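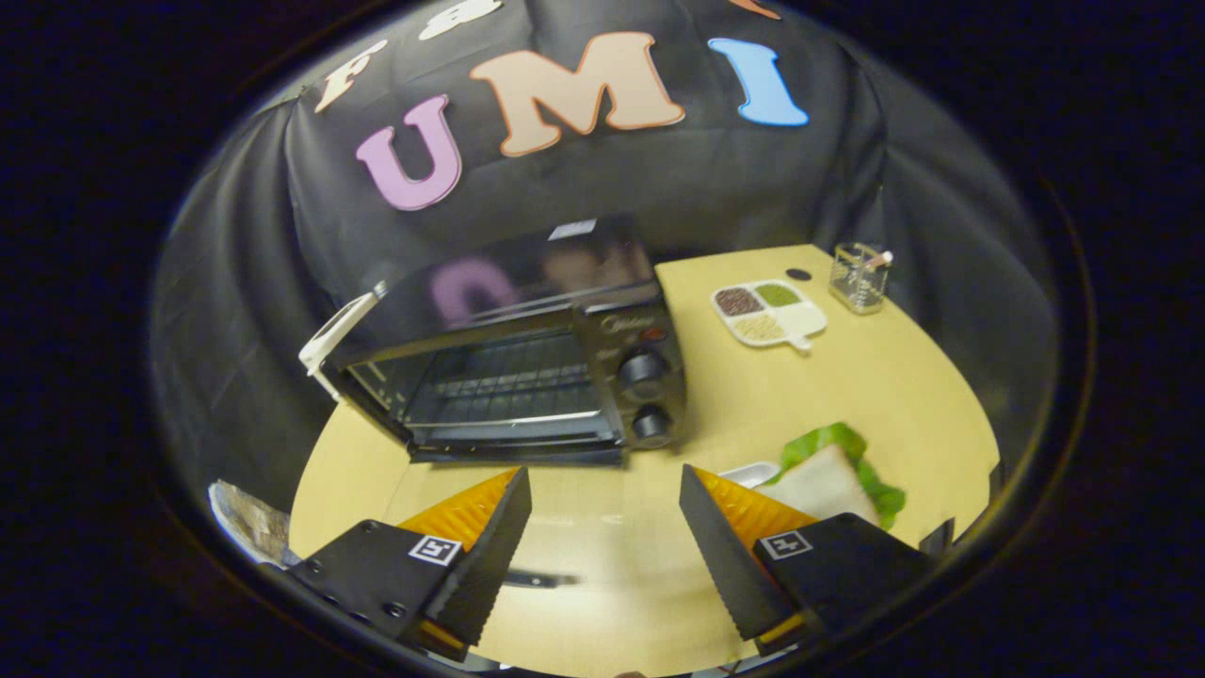 Chapter 4
Borrowing, and what it costs

Most people meet debt long before they meet a textbook about it. A phone contract is a debt. So is the sofa with nothing to pay until spring, and so, depending on your upbringing, is the tenner your aunt lent you and has mentioned at every family gathering since. By the time anyone sits down to study borrowing, they have usually done a fair bit of it, with mixed results.

Chapter 3 dealt with saving, in which you hand money to a bank and the bank pays you a little for the use of it. Now the arrangement is turned round. The bank hands money to you, and you will notice that the word "little" has dropped out of the sentence.

4.1 The price of having it now

Interest is the price of having money before you have earned it. Like any price, it varies with the shop. Suppose you need 2000 pounds for a second-hand car. Pryor, a building society of the sort with carpet in its branches, will lend it to you for a year and ask for 2120 back. Foseo, which lends through an app and has a cheerful orange button, will put the money in your account by teatime and ask for 2600.

The car is the same car. What you have bought from Foseo for the extra 480 pounds is speed, fewer questions and the button. Sometimes speed is worth paying for. If the car gets you to a job that starts tomorrow, it may well be. The trouble is that the orange button looks just the same whether you have a job to get to or have merely seen a nice car.

4.2 Why the monthly figure is so friendly

Lenders like to talk about months. Drillemar, a furniture chain, sells a bed for 1000 pounds, or for "only 55 a month". Put side by side, the second figure looks like the smaller one, and on the day it is. The number of months is printed underneath, in the type size normally kept for the washing instructions on a scarf. In this case it is 24. Multiply the two and the bed has cost 1320 pounds, by which time the mattress is ready to be replaced.

There is no trick here in the legal sense. Every number is on the page. But most of us can judge whether we can spare 55 pounds far more easily than whether we ought to spend 1320, and the people who design the adverts know which question they would like us to answer. Get into the habit of doing the multiplication yourself, before the pen comes out.

4.3 Limits, and who sets them

A credit card comes with a limit. New cardholders often read this as a kind of compliment, or as a target. It is the card company's guess at how much it can lend you and still expect to be paid, which is a different sum from how much you can comfortably owe. Parnasport, a sports shop with its own store card, offers customers credit of up to 4000 pounds. It is hard to think of a hobby that needs this, though cyclists may disagree.

Your own limit has to come from your own budget, and you will need the one you drew up at the end of Chapter 2. If you lost it, or made it up on the bus, now is the time to do it again properly.

What you will need for this chapter

A calculator, your Chapter 2 budget and one real advert for credit, taken from a magazine, a website or the back of a bus. Adverts with a lot of small print are best. Keep it by you, as we shall be pulling it apart in section 4.6.

Key words

Principal: the amount borrowed, before anyone has added anything to it.
Interest: the charge for borrowing the principal.
Term: how long you have to pay it back.
Default: failing to pay as agreed, covered in section 4.8 along with the letters that follow.

Before you read on

Write down everything you owe at present, including sums owed to relatives. Next to each, put what it will have cost you by the time it is paid off. Leave a blank where you don't know, and bring the list back out when you reach section 4.4.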